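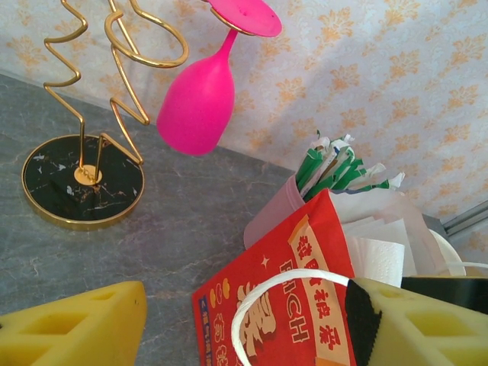

4. Handles, and what we learned from them

By June we had a policy that could pick up boxes, tins and most things with the good manners to keep their shape. The Bidgate task set also includes bags, which is where the trouble lives. A rope handle is thin, it sags, and it looks different every time you glance at it.

We collected 500 teleoperated demonstrations of grasping a bag by its handle, with wine glasses, cups and paper goods left on the same worktop as clutter. The red paper bag with the white rope handle soon became the lab favourite, mostly for being easy to find against grey marble. Training used the wrist view only. Otis Quintanilla argued for a second, fixed camera and was outvoted, a decision he has since mentioned.

4.1 Labelling

Each demonstration was split into approach, contact and lift. Contact was the awkward one. With the rope lying against the inner face of one finger, two of us could look at the same still and disagree over whether the bag was held or merely being leaned on. We settled on the first still in which the rope touches either finger, and wrote it down before anyone could change their mind.

4.2 Result

Over 1,000 test attempts, the baseline lifted the bag 333 times. Adding the contact label raised that to 514 – respectable, though not a number you would trust near the glassware. Most of the remaining failures were closures beside the rope, carried out with great confidence.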